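Ticket: Product pages on the shop site going to 404 after the category move
Status: Resolved (leaving open for notes)
Opened by: Etelka Kelemen
Assigned to: me, Idrisa Rweyemamu
Site: Ovwood online store

What was reported

Etelka wrote in first thing to say customers were clicking through from the newsletter and landing on our "sorry, we can't find that" page. She sent me three links, all from the household section, and all three gave me a 404 too. The weird part was that when she opened the same products from inside the shop (home page, then Household, then the product) they loaded just fine. So the products were there, the stock numbers were right, the prices were right, and half the doors into the building were painted on the wall.

She also mentioned that search was "being funny," and I asked her what kind of funny, and she said it found things but sent you to the wrong place. I'm putting that in because I ignored it for a good two hours and I shouldn't have.

First look

My first guess was caching. It's always my first guess. I cleared the page cache, cleared the browser, tried it on my phone off the wifi, and got the same error every time. Then I asked Chepkoech Temba to try from her place in case it was something local to the office. Same thing for her. OK, so not caching, or at least not only caching.

Second guess was the newsletter itself. We send through Vetport and it rewrites every link so it can count clicks, and I have seen it chew up a long address before. I pasted the plain address straight into the browser, no Vetport anywhere near it, and still got the error. So I owe Vetport an apology – I had already started typing them a slightly grumpy message, which I deleted.

What changed

Next I went through the change notes. Irén Szilágyi had reorganized the categories the evening before. We used to have Cleaning sitting under Home, and she moved it up a level to sit in its own spot under Household, which everybody wanted and which makes way more sense for shoppers. What none of us thought about is that our product addresses have the category baked into them. Move the category and every product under it gets a new address. The old address just stops existing.

The store software is supposed to catch this by writing a redirect for each product as it moves. I opened the redirect list and sorted by newest, and there were new ones in there, plenty of them, so for a minute I thought I was wrong again. But the three products Etelka sent me weren't on it.

Finding the pattern

I spent a while staring at which products worked and which didn't. Bath stuff, fine. Sponges and cloths, fine. Most of the bottles and sprays, broken. I even wondered if it was something in the product names, like the ampersands, and renamed one to test it (I changed it back, Etelka, I promise).

Then I noticed the count at the bottom of the redirect list. It said 1000. Exactly 1000, which is the kind of number that should make anybody sit up straight. I deleted one old redirect we don't need, saved one of the broken products, and a new redirect popped in. Back to 1000. The list was full! It had filled up partway through Irén's move and then quietly thrown the rest away, with no warning on the screen and nothing in the error log. 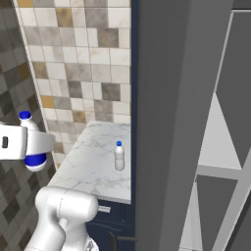 Cleaning out the list

Once I knew it was full, the question was what was taking up all the room. A lot of it was ancient. There were redirects for the old holiday pages, redirects from a domain we gave up ages ago, and redirects pointing at other redirects pointing at a page that had also been moved. Some of those chains took 10 hops before they got anywhere, and a couple just went in a circle.

I exported the whole list to a spreadsheet before touching anything. Please do this if you ever have to go in there – there's no undo. Then I did it in this order:

1. Deleted everything for the dead domain.
2. Flattened the chains so each old address goes straight to the final page.
3. Removed the two loops.
4. Asked Irén to re-save the Household category so the missing redirects would get written.

Step 4 didn't work the first time. It turns out re-saving the category does nothing unless something in it has changed, so she added a space to the description, saved, took it out, and saved again. That did it. Very silly, but I'm writing it down for next time.

Search

And now the "funny" search. The search index is built by Lyimo, our plug-in, and it keeps its own copy of every address. It only rebuilds on a schedule, so it was still handing out the old ones. Oluwaseun Akinola has the login for that, and he kicked off a full rebuild by hand. While it ran, results came and went a bit, and Etelka got two worried messages from customers. After it finished I searched for a bunch of household products and every result opened the right page.

Checks after the fix

Etelka's three links all open now. So do the newsletter ones, through Vetport and without it. Chepkoech went through the Household section clicking things on her phone and found one leftover, a product that had been hidden during the move and so never got its redirect. I added that one by hand.

Still to do

I've written to Clistari, who host the store, to ask if the limit can be raised and if it can please complain out loud when it's reached. They've confirmed the limit is real and are looking into the warning part. Until I hear back, anybody planning to move a category should message me first so I can check how much space is left on the list.

Irén wants to move Garden next. I've asked her to hold off until Clistari gets back to us.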